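Search this site Go
Comment > Household > The Sceptical Kitchen
News Comment Letters Back issues Subscribe

The capsule corner

My sister-in-law's firm, Prevard, has given over a whole table to coffee. There used to be a kettle and a jar on the windowsill, and people managed. In July the kettle went into a cupboard, and since then coffee has had furniture.

I have no quarrel with the drink. I had two cups on my last visit and would have taken a third. My doubt is about the claim, repeated to me by everyone from the front desk upwards, that a capsule machine is less bother. Less bother than what? A jar of instant needs a spoon. A machine has a water tank to fill, a drip tray to rinse and a warning label, and it has to be wiped down by somebody who has other work to do.

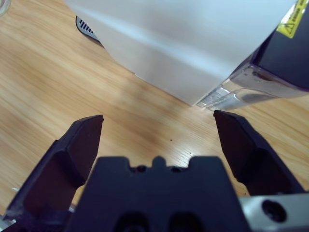
Then come the accessories. A machine on its own looks unfinished, so the shops at Elcombe will sell you a stand for the capsules, and after that a tray, and after that the little glasses. Each is cheap enough. Together they eat a table.

I was told the stand saves time in the morning. I can't see how. The capsules come in a box with a lid, and a hand goes into a box quite easily. What a stand does is put them on show, so that coffee you have already paid for goes on being advertised to you.

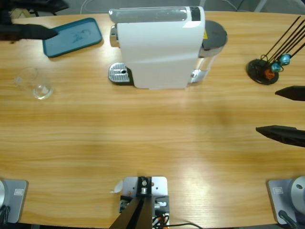
The coffee table at Prevard, with capsules in blue and orange on their stand.

The colours are part of it. I have asked a fair number of capsule drinkers to tell me what their favourite colour tastes like, and the usual answer is "a bit stronger". In my own kitchen in Clondach I tried the same test on myself with Dinsa capsules, eyes shut, and got it wrong more often than right. I have gone on buying them, so make of that what you like.

What I miss most is plain table. A good wooden top is a useful thing to have in a room. You can spread a newspaper on it, or sort the post, or lean on it while you argue.

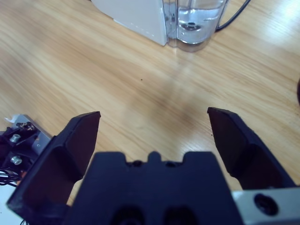 Vol. 10, p. 255

Put a coffee machine at the back and people start to treat the rest as belonging to it. They stop leaving their papers there. They ask before they move the tray.

The glasses annoy me too, though I admit they are pretty. A small clear glass holds a small coffee, the small coffee is gone in two swallows, and back you go for another capsule. A mug would settle the matter. And a glass left standing on a table becomes a bin. Mine at home has held a button, a stamp and most of a biscuit.
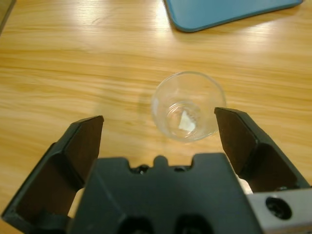 I would keep the machine, since it is bought. The stand could go in the cupboard and the kettle could come out of it. Let the mugs back in. If after a month the staff are begging for their black rods and their tray, I will write another column and say so, but I would like to see the month tried first.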